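Household Economics for People Who Already Have a Household
Handout 4: Carrier bags, or how owning things replaces using them

Read this before the session. It is short, and I will know.

The subject this week is durable goods that pay off only with repeated use. The cloth shopping bag is our case because everyone has one, and most of us have a drawer, a hook and a car trunk full of them.

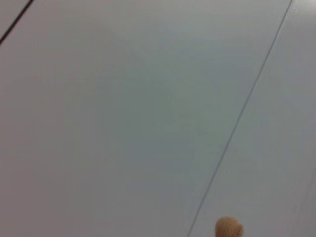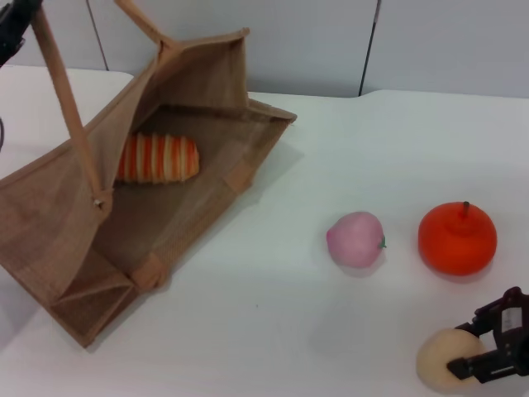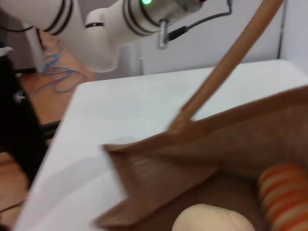
Miroslava Skoryk objected, when an earlier draft of this handout went around, that the course keeps picking on people who mean well, and that a person with nine cloth bags is still doing less harm than a person with a second boat. Granted. But few of us are in a position to correct the boat, and the arithmetic is the same for both. She also asked that the word "hoard" be taken out. It has been moved to section 3.

1. The break-even count

Every durable good that stands in for a throwaway one has a break-even count: the number of uses after which you are ahead. Before that count you are behind, however good you feel at the checkout.

The formula is as plain as they come:

break-even count = cost of the durable item / cost of the throwaway item it replaces

"Cost" can mean money, water, fuel or whatever you have decided to worry about this week. Pick one and stay with it. Students who switch halfway through always arrive at the answer they wanted, and lose marks for it.

Worked case. The Dellurby grocery sells a cloth bag for 479 cents and a paper one for 10 cents. Divide, and round up, as you cannot shop nine-tenths of a time. You need 48 trips to break even in money. At one trip a week that is most of a year, assuming the bag comes with you, which we now take up.

2. The forgetting rate

Let f be the share of trips on which the bag stays home. If you shop 100 times a year and f is 70 percent, the bag goes out 30 times. Our 48 trips now take more than a year and a half.

It gets worse. On a forgotten trip you may do one of three things:

a) buy a paper bag (small cost, mild shame)
b) carry everything in your arms (no cost, one broken jar)
c) buy another cloth bag

Option (c) is the interesting one. It starts a second break-even count while the first is still running, and the two bags now compete for the same trips. Buy a third and none of them may get there in your lifetime. The store is aware of this and has put the rack next to the register.

3. The hoard

A stock of bags grows when more come in than wear out. Few wear out, as they are not being used (see section 2). Meanwhile they come in from:
- stores
- conferences
- relatives, with something inside them so you can't refuse
- other bags

For the last one, see your own hall closet. The usual cure is to give the surplus away, and this does work for the giver. For the purposes of the problem set, assume the person receiving it already has too many.

4. Sunk cost, briefly

What you paid for a bag is gone. It should have no bearing on whether you take it along tomorrow. The bag you got free from Bosix at the August fair and the good one you paid too much for hold the same potatoes. Everyone agrees with this in class and then goes home and saves the good one for best.

Problem set

1. A household makes 1000 shopping trips. It owns one cloth bag at 479 cents and buys a 10-cent paper bag each time the cloth one is forgotten. With f at 70 percent, what does it spend in all? Show your work.

2. Same household, but on each of the first four forgotten trips it buys a cloth bag of the same price. What is the extra cost over problem 1? Who carries them home?

3. Find a durable item in your own kitchen that has not reached its break-even count. Coffee machines are allowed. Bread machines are too easy and will not be accepted.

Answers go to Hsin-yi Lo by noon. Iulian Buzatu has the spare copies of Handout 3 for those who left theirs at home, and you may work out your own f while you wait for him.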